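Lumatstead is coming back for a second season, and we can finally talk about it

October 31, 2023

I've been sitting on this news for weeks and I'm a terrible secret keeper, so let's get straight to it. Lumatstead, our big-hearted reality series about strangers bringing a worn-out country town back to life, has been renewed for a second season. Casting is open from today!

For anyone who missed season one, we moved a group of first-timers into empty shops along the main street and gave each of them a key, a small budget and a deadline. We had a baker who'd never worked a till, a pair of sisters who argued about paint colour for most of an episode, and a barber who cried at every single customer's story (me too, mate).

Season two is bigger. We're staying in town for 60 days this time, up from the six weeks we had before, and there will be three new challenges that I've been told very firmly not to describe. What I can say is that the town hall is involved, and so is the old swimming pool. The residents get a proper vote as well. Last season they could only grumble to camera, which they did beautifully, but this time their votes will decide who keeps a shop and who packs up.

Cemasow is producing again, with the same crew who made the first season feel like a favourite neighbour had dropped in. Kermani joins us as music partner. If you were one of the people who wrote in about the theme song, good news – it's staying. There's a new version for the finale and I've had it stuck in my head since breakfast.

Now for applications. We had 383 of them last time and I read every one, some of them twice. You don't need any business experience or any time in front of a camera. You do need to be 18 or over, free for the whole shoot and happy to live in a shared house with one kitchen. Couples, siblings and best friends can apply together on a single form. Tell us about the shop you'd open and the person you'd most like to see walk through the door. A short video is welcome, and filming it on your phone is fine. Please don't spend money on it.

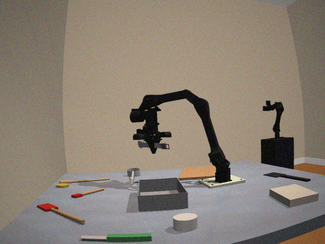
Jikov, who ran the record shop in season one, reckons anyone in two minds should just send the form. Living in that house was harder than running the shop, by that account, and the best friendships of the series were made over the washing-up. Jikov would go back tomorrow if the rules allowed it. (They don't, sorry. I did ask.)

The reunion special is locked in too, and it runs for 90 minutes. Most of the original shopkeepers are in it, the sisters have a fair bit to say about that paint, and you'll find out which shops are still trading. I won't spoil it, but have tissues handy.

Application forms are on the Lumatstead website now, along with the full terms and the answers to the questions we get most. Media requests for interviews, stills and preview episodes should go through the Cemasow publicity desk, and we'll get back to you as quickly as we can.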